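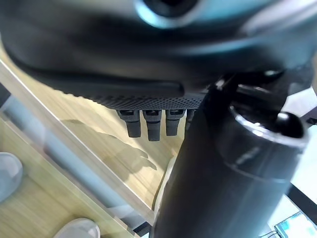
Gripper above a wooden floor at the Carretero plant. Photo: Lungile Joubert / Stiden

Bench automation at Carretero

Bench automation at Carretero is the name generally given to the changeover from hand work to shared human and robot work at the Carretero small-parts plant. It was planned with the engineering firm Stiden and runs on a control program called Prukuneo. The changeover is best known for how much of it was shaped by the people who already worked at the benches, and it is still a favorite subject among those who care about making factory jobs better as well as faster.

Background

Carretero makes caps, housings and short lengths of tubing for household water fittings. Before the changeover the plant employed 246 people, 53 of them on the benches, where parts were picked up, turned, checked and set into trays by hand. The work took real skill. Experienced bench workers could feel a bad seam with a thumb before they saw it, and new hires often needed a full season to catch up with them. It was also hard on the wrists and shoulders, and the afternoon shift in particular had trouble keeping people.

An earlier attempt at automation, a fixed machine bought from a supplier named Flastari, was dropped after one summer. It handled a single part very well and had to be reset whenever the order changed, so it spent long stretches switched off while the benches carried on beside it.

Layout

Each converted bench pairs a robot arm with one operator. The arm does the lifting and placing. The operator loads the work surface, decides what is good enough to ship, and can stop the arm at any time with a bar that runs along the front at hip height. The first benches had a push button at the far right, which left-handed operators disliked, and the bar replaced it within weeks.

Prukuneo lets an operator teach the arm a new part by guiding it through the motion and saving the result under a plain name. The saved motions at Carretero have wonderful names, among them "lazy cap," "grandma" and "the one Archie hates." That last one refers to Archie Dalgleish, the bench lead who kept a running notebook of failed grips during the trial and whose notes were later used to write the plant's training guide.

Changes to the work

The most visible change was in job content. The old bench grade, which covered picking and placing, was folded into a new grade called cell operator, with higher pay and 40 hours of paid training. Operators learn to teach motions, clean and swap fingers on the grippers, and read the fault log. Those who finish can go on to maintenance, a department that had once hired almost entirely from outside.

No bench worker was laid off during the changeover, a condition written into the agreement signed in May before the first arm was installed. The total number of bench jobs did fall later, as people retired or moved to other departments and were not replaced, and this remains a sore point with part of the workforce.

Reception

Opinion at the plant has been mixed but lively. Many operators speak with obvious pride about motions they taught themselves, and tricky ones are traded between shifts like recipes! Complaints center on noise, on the loss of conversation across the old shared tables, and on pace. Early on, the arms set the speed and people felt hurried. Operators now choose from 3 speeds, and the setting is not reported to supervisors.

Lungile Joubert, who documented the project for Stiden, has described the speed control as the single best decision made at Carretero. Dalgleish gives that honor to the bar.

See also

Cell operator
Hand guiding
Job grading
Robot end effector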